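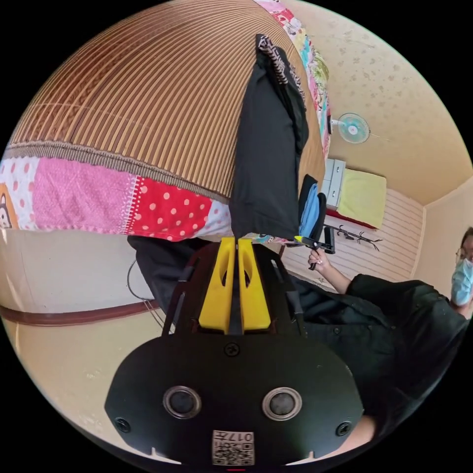 Papers > Domestic Studies > Summer Bedding
Roscoe Pettigrew and Jeptoo Mushi, June
5 comments | 283 shares

4.2 Mats over quilts

Woven mats came up in most of the Luvulthorpe bedrooms. Usual order: quilt underneath, mat on top, quilt left showing at the edges. Fig. 3 is typical - tan and brown slats, gray woven border, patchwork hanging down on the left side.
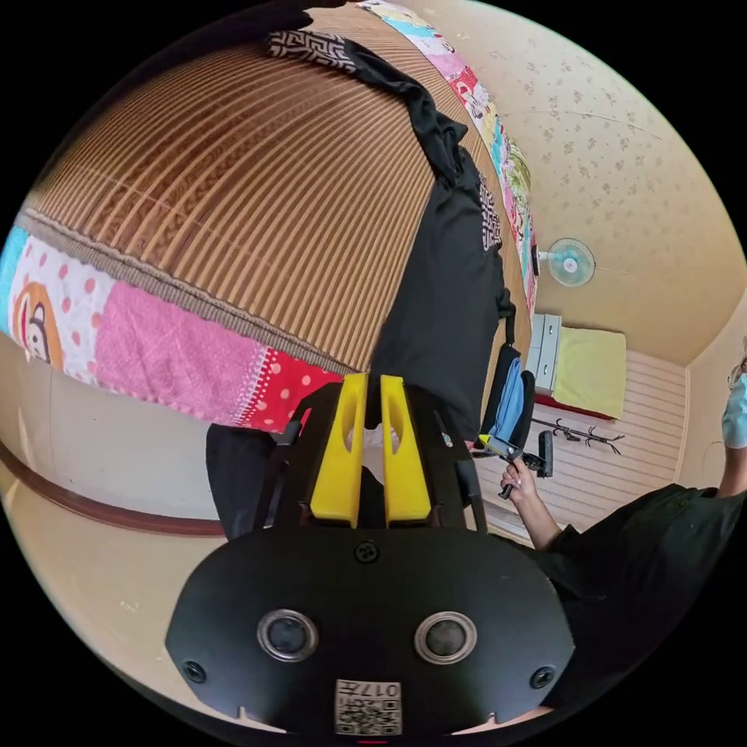

Figure 3. Slatted mat over a patchwork quilt, with pink, red and polka-dot panels.

We coded 476 bed surfaces, up to 10 per household. Mat borders were coded seperately from the slats (see 3.1). Cartoon prints went under "patterned", no subcode. Mushi wanted one, Pettigrew did not - left for the Brolholm data.

4.3 The bed as a work surface

Beds also hold things on thier way somewhere else. Bags mostly, then clothes. Drawstring bags coded by cord and closure, not by contents. 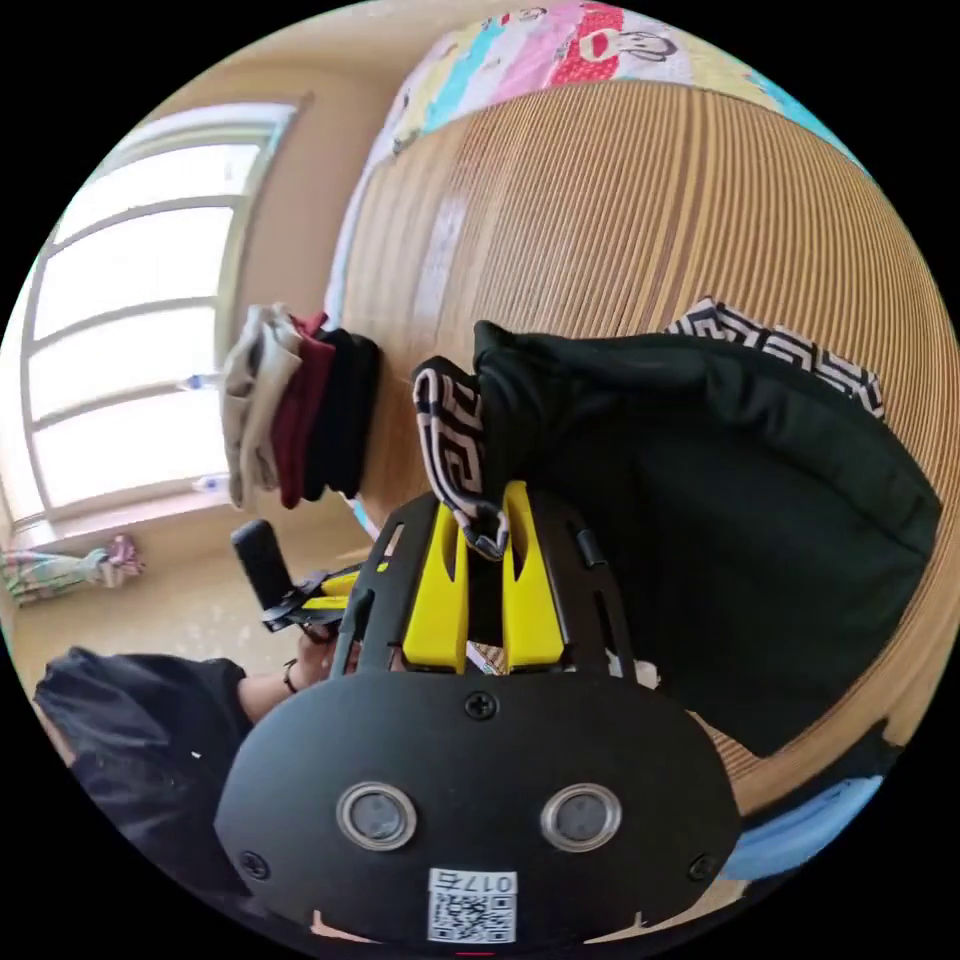 Photo: Seo bedroom set / Rotora

Here a dark bag with a Greek-key cord on the straw mat, folded clothes stacked at the mat's edge in beige, dark red and black. Coded B (bag) and F (folded). The crumpled cloth on the floor by the window gets no bed code. Floor items are in 4.4, with the windowsills.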